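Category: Student Work > Housing and Home Life
Filed under: household waste, packaging, term project
14 shares | 3 comments

Paper Goods in Shared Student Housing: Purchase, Storage and Waste

Project report submitted by Ridwan Nasution
Second-year module in Household Resource Studies, Fernar College

Summary

This report examines how students living in shared houses buy, store and throw away everyday paper goods, chiefly toilet paper, kitchen roll and the cartons in which other household items are delivered. The work was carried out in two residential districts, Mowat and Vodholm, during the spring term. A questionnaire was completed by 132 residents, and 10 houses agreed to keep a written record of their purchases. The main finding is that the way a house divides its costs has more effect on waste than the price or size of the pack.

Background

Paper goods are among the few items that nearly every shared house buys in common. Food is usually kept apart, shelf by shelf, and cleaning products are often left behind by former tenants. Rolls must be replaced regularly, and the cost falls on whoever happens to notice that the supply is low. Earlier work within the department considered heating and water use in the same districts but did not include consumable goods. 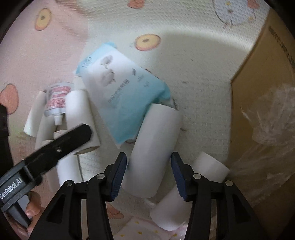

The college housing guide advises new tenants to set up a shared fund in the first week of the tenancy. It does not suggest an amount, nor does it say which goods the fund should cover. Several respondents remarked that they had read the guide only after a disagreement had arisen.

Method

The questionnaire was handed out at the Monday housing advice session and through the letterboxes of houses on the college register. It contained questions on household size, distance to the nearest shop, storage space and the method of sharing costs. Replies from residents living alone were removed before the count was made.

The 10 recording houses were given a printed sheet and asked to enter each purchase, the number of rolls in the pack and the date on which the last roll was opened. Sheets were collected after 50 days. Two were incomplete. They have been used for the section on storage but left out of the section on spending.

Cartons were treated separately. Each house was asked to flatten and keep its delivery cartons for 30 days, after which they were sorted by size and condition. Cartons that had been put to another use in the house were entered in a column of their own.
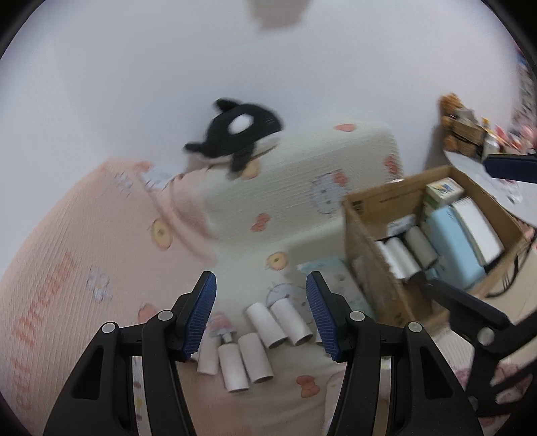
Findings

Purchase. Houses with a shared fund bought larger packs and bought them less often. Houses in which residents took turns tended to buy the smallest pack available, and the recording sheets show several occasions on which two residents bought the same item on the same day. In Vodholm, where the nearest supermarket is a bus ride away, even the houses without a fund preferred large packs.

Storage. Lack of cupboard space was the most common complaint. Rolls were kept under stairs, on top of wardrobes and in bedrooms. Where they were kept in a damp room, some were thrown away unused. One Mowat house lost most of a large pack to a leaking pipe and returned to buying small packs for the rest of the recording period.

Waste. Plastic outer wrapping was placed in general waste by every recording house. Cardboard tubes were recycled only where there was a second bin in or near the bathroom. Cartons were more often recycled, although the Jultow collection service refuses those that have become wet, and residents were not always aware of this rule.

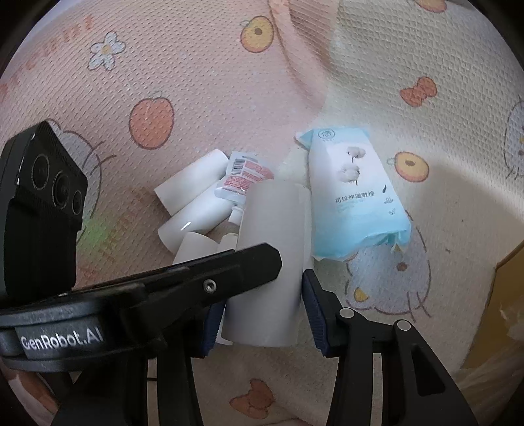

Figure 3. White paper roll held upright.

Limits of the study

The recording houses came forward themselves and may be tidier in their habits than most. The spring term also includes a holiday, during which some houses stood partly empty, and no correction has been made for this.

Recommendations

The housing guide should name the goods that a shared fund is expected to cover. A second small bin should be supplied to each bathroom in college-managed houses. The collection rules for Jultow should be printed on the tenancy welcome sheet, with the note on wet cardboard placed near the top. A further study could begin in August, when new tenancies start and cost-sharing arrangements are first agreed.

Copies of the questionnaire and the blank recording sheet are held in the department office.

Tags: shared houses, paper goods, recycling, student reports
3 comments | Share this report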